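# Back to the second horn part (and a new mouthpiece, sort of)

17th August

I said in the spring that I wouldn't buy another mouthpiece until I'd worn the silver plating off the one I have, and I did mean it when I wrote it. But then Shalini Rathore, who sits to my left in the Clanelmont Wind Orchestra and has a drawer full of the things, lent me one of hers for a rehearsal, and well, you can probably guess the rest.

It's a slightly wider rim than I'm used to, with a deeper cup, and for the first ten minutes I hated it. Everything above the stave felt like climbing a ladder in wellies. Then we got to the slow movement of the Murkska suite, where second horn spends most of its life down in the cellar holding long notes under the clarinets, and suddenly I had this lovely fat low G that I've been chasing for years! Dennis Mohamedi turned round from the bassoons to see who it was. I was absurdly pleased.

So I've had it at home for 4 weeks now (Shalini has been very patient, and I have promised her a cake) and I've been trying to be sensible about it. Mornings are long notes and nothing else, with the tuner switched off, because I find that if I can see the needle I play to the needle and stop listening. Evenings are for the actual parts. I've gone back to my old Joshi study book as well, the one with the cover missing, and I'm working through the low register pages that I skipped as a student because they looked dull. They are a bit dull. They're also exactly what I needed twenty years ago, so there we are.

The high notes are coming back, slowly. I can get a decent A most days and a B flat if I've had a proper lunch. What I can't do yet is swap between the two mouthpieces in one sitting. I tried it last week and sounded like somebody moving a wardrobe, so for now it's one or the other, and I think it's going to be the new one.

Practising at home has its own troubles, of course. My little back bedroom has a thick carpet and a bed in it, and it soaks up everything, so I come away thinking I have no sound at all and then blow far too hard at rehearsal. Zdzisław Mazurek, who taught me for a while when I first moved here, used to send his pupils out to play in the corridor for just this reason.
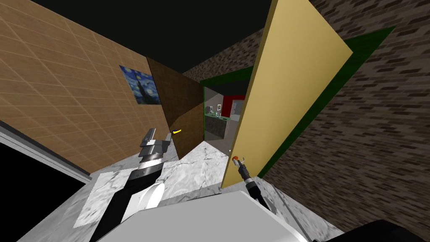 He'd have you stand at one end, play a single note as softly as you could manage, and wait until it had completely gone before you breathed in for the next. I loved it and the pianists hated it. I've been doing the same on our upstairs landing when the neighbours are out, and it does help, even if the landing is short and the airing cupboard rattles on an E flat.

The next concert is in November, over at Grollness, and Sarita Vashisht has put the Murkska suite in the second half along with a march I've never met before. She's asked me to cover the first horn solo in the march if Shivam Bhardwaj can't get back from his course in time. I've said yes. I have also asked Shivam twice what time his train gets in.

If anybody has a good warm-up for settling in on a wider rim, do leave it in the comments. I've got the low notes sorted, I think, so it's really the top of the stave I'd like help with.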